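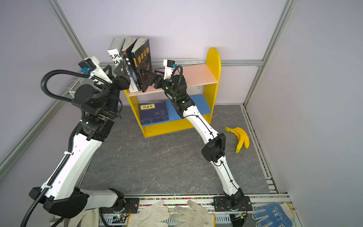 Issue 2

Flesbridge and Prollow book swap records, README

Read before opening the spreadsheet. Last edited 5/18/23.

What it is
Loan and swap slips from the two swap shelves, typed up into one table. 1,746 rows, one row per slip. Flesbridge slips are the bulk of it. Prollow started later and the early ones got damp, so expect gaps.

Files
slips.csv: the main table
titles.csv: tidied titles, joined on title_id
places.csv: tiny, just the shelf codes
old/: first typing-up, kept for checking, don't use

Columns in slips.csv
slip_id: number stamped on the slip. Not in date order, two stamps were in use at once.
shelf: F or P.
month: month and year only. Days were written so differently by everyone that we dropped them.
title_raw: exactly as written, spelling and all.
title_id: our best match. Blank if we coudn't work it out.
lang: language of the book, two letters. Blank means not noted, it does not mean English.
direction: in, out, or swap.
age: the band ticked on the slip (little, middle, older, grown-up). Ticked by the borrower so treat as a guess.
note: anything scribbled on the back. Names taken out.

How it was typed
Rocío Olvera did the Flesbridge boxes, Kipchumba Mbwambo did Prollow. Jagadeesh Thevar then read a batch of 100 against the paper and fixed what he found. Most errors were in title_raw, mainly joined words and lost accents. A few shelf codes were swapped as well. The rest of the table hasn't been read back. If you want to help with that, please do.

Titles not in English
The messy bit. Slips for Spanish and Chinese books were filled in all sorts of ways: original title, rough translation, sometimes just "the blue one". Higinio Cuautle went through the Spanish. Chinese titles were copied in characters where the borrower wrote them, and left as they are otherwise. No romanising has been done. Save as UTF-8 or they will turn to rubbish, this has happened to us.
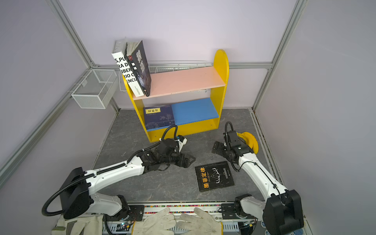

Same book under two titles: we kept the one on the title page and put the other in alt_title. Series are a pain. Volume numbers missing on lots of slips so don't try to work out reading order from this.

Known problems
- Returned books often have no "in" slip. Please do not use this to work out losses.
- "swap" meant different things at the two shelves. At Prollow it was one for one. At Flesbridge people used it for anything.
- June has a bump from the summer fair, books were given out in bundles with one slip for the lot.
- Some duplicate slip_ids. Use slip_id plus shelf as the key.
- Age band missing on the oldest slips, the box wasn't printed yet.

Good for
Seeing what gets picked up and what sits. Planning what to ask for in donations. School projects, fine.

Not good for
Anything about single borrowers. Comparing the two places head to head. Saying what childern in either place read in general, it's only what passed over a shelf.

Using it
Free to use and share, say where it came from. Don't try to put names back on the notes. Corrections to Macario Cisneros, with the slip_id please, otherwise he has to hunt for it.

To do
match the leftover blank titles
split the summer fair bundles if the list ever surfaces
add the newer Prollow slips, still in the envelope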